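5. Checking the arm in the simulator

Complete this section before you connect the servo supply for the first time. Everything here runs on the workshop PC with the arm unplugged. Allow an evening for it. The joint limits and the home pose found here are written to the same configuration file that the real controller reads in Section 6.

This section applies to the Brendel arm as built from the Bastthorpe shared workshop drawings, with the two-finger parallel gripper. If you have built the long-forearm version, use the link lengths from Appendix B and ignore the values printed here.

5.1 Before you start

You need:

The calibration sheet you filled in at the end of Section 4
The arm model folder, copied to the PC and unpacked
The Pelupessy controller board, unpowered, with its USB cable disconnected
A text editor

Note: Revision 2 of the arm model is required. Revision 1 has the elbow axis reversed. A file from the first revision will load without an error message and will bend the wrong way.

5.2 Loading the model

1. Start the simulator and open the project file in the top level of the arm model folder.

2. Wait for the physics status to change from Loading to Ready. On the workshop PC this takes some 83 seconds the first time and much less afterward.

3. Open the joint panel. Six joints are listed, J1 at the base through J6 at the wrist, followed by the gripper.

4. Set every joint to zero. The arm should stand without drifting. If it sags, gravity compensation is off. Turn it on in the physics settings and repeat this step.

5. Save the project under a new name. Do not overwrite the supplied file, as other members use it.

5.3 Entering joint limits

1. Open limits.txt in the editor.

2. Copy the minimum and maximum for each joint from your calibration sheet. Values are in servo counts, without commas. A typical upper limit for J2 is 1789.

3. Reload the file from the joint panel. Do not restart the simulator – a restart discards the home pose.

4. Move each joint slowly from one limit to the other. Watch for links passing through one another. The simulator reports a collision in the log but does not stop the motion.

Caution: The elbow can reach the base at the lower end of its travel if J2 is also near its limit. Reduce the J3 range until no collision is logged. A stalled elbow servo will overheat in under a minute, and the replacement has to be ordered.

5.4 Setting the approach pose

The approach pose is the position the arm takes above the work before it descends. The wrist points straight down, the gripper is open, and nothing is held.

1. Raise J2 and fold the elbow so that the upper link is level.

2. Adjust J5 until the wrist points straight down. Check it from the front view and again from the side view.

3. Open the gripper fully.

4. Select Store Pose and name it approach.

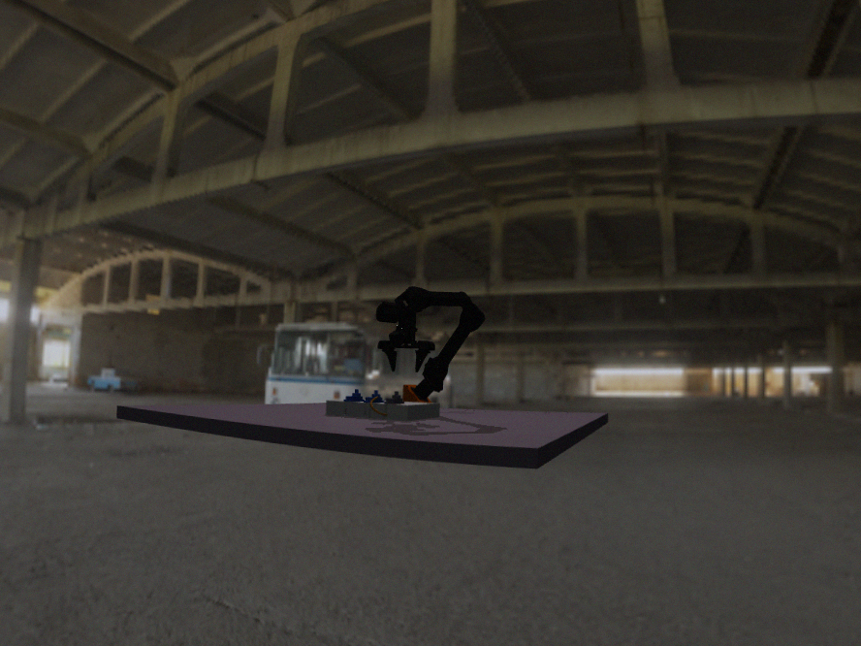
5. Lower the gripper in small steps, using the Z control only, and stop before either finger meets a surface. Write down the Z value.

6. Return to approach and repeat the descent twice. The three Z values should agree to within one step. If they do not, the step size is too large. Halve it and begin again from step 5.

7. Store the lowest safe position as descend.

Note: The default background is decorative and has no collision geometry. It can be switched off under View on slower machines. Frame rate has no effect on the stored values.

5.5 Running the test cycle

1. Open the sequence editor and add the poses in this order: approach, descend, close, approach, open.

2. Set the speed to 25 percent.

3. Run the sequence once and read the log. Correct any collision before going on.

4. Set the repeat count to 93 and run it again. This is long enough to show slow drift in the stored poses, which a single pass will hide.

5. Export the sequence and the limits file to the controller folder.

If the export fails with "frame mismatch," the Ternska plug-in is using its own base frame. Set it to World and export again.

5.6 Sign-off

Have a second member read your limits file against the calibration sheet. Kittipong Khamphan and Aisyah Raju can both sign for this step. Enter the revision number and your initials in the build log, then leave the controller unpowered and go on to Section 6, Wiring the Emergency Stop.

Section last revised 19 July 2019.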